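**Saturday, notebook, budget again**

Kettle on, spreadsheet open, trying to get the shopping list for the next round into some sort of shape before Mohit Awasthi comes back with his red pen. He's already asked me twice why we need more money for hands when we've got two perfectly good ones on the robot. Fair question! I'll try to answer it here, so I can just point him at the page.

The short version is that drinks fetching is the job everybody wants to see, and it's also the job that eats fingers. Cans are smooth and they like to roll. We've been using both hands for a single can in the pull-out drawer (one from the top, one underneath), and it looks lovely, but it does mean neither hand is free for anything else. If Clestham want the robot to hold the fridge door and reach in at the same time, as they said on the phone, we need a one-handed grip we trust. That means either grippier fingertips or different hands altogether.

So, prices. Lokeo quoted 359 for a set of replacement fingertip pads, both hands, in the softer rubber. Purkard want 2303 for one complete hand with the wrist clamp included, and they'll match our existing bolt pattern, which saves me making an adaptor plate (I hate making adaptor plates, the last one took me a whole weekend). My feeling is pads now, then one Purkard hand for the right arm if the pads don't do it. I would dearly love two hands but I can already hear the answer.

Other thing for the list is cable management. I keep putting this off and it keeps being true. There are loops hanging off the forearms and more lying across the floor by the feet, and the reach into the fridge takes the right arm straight over one of them. A bag of decent sleeving costs next to nothing compared with a hand, so it's going on the order whatever happens.

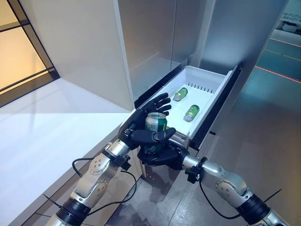
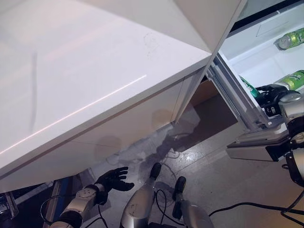
*Drinks fetching at the fridge. First one is the two-handed grip at the drawer, second is the right arm going in at the shelves.*

Bottles want a separate line in the plan. The green one has a narrow neck and I don't think the grip we use for cans will carry over, so I've pencilled in 6 days of bench time for it. Mohit will say four. We'll see.

Also need to decide about a practice fridge of our own! Rathore have a reconditioned one with a bottom drawer, and they'd deliver within 19 days of getting the order. I'd like to get that moving in June if the money's there, and it would let us try the pads over and over without having to book anything. Must measure the doorway first. And the van.

To do:

- ring Lokeo, ask if the pads come in a thinner version (current fingers only just close round a can as it is, I'd rather not lose any more room)
- get the Purkard quote in writing, with the lead time on it
- sleeving, plus more cable ties, and trim the long tails off the ones already on the arms
- ask Rathore which way the doors are hung and whether they can be swapped over
- send Mohit this page before he asks a third time

Haven't put anything down for spare wrist clamps. I think the ones we've got are fine, but I'll have them off on the bench and look properly before the order goes in.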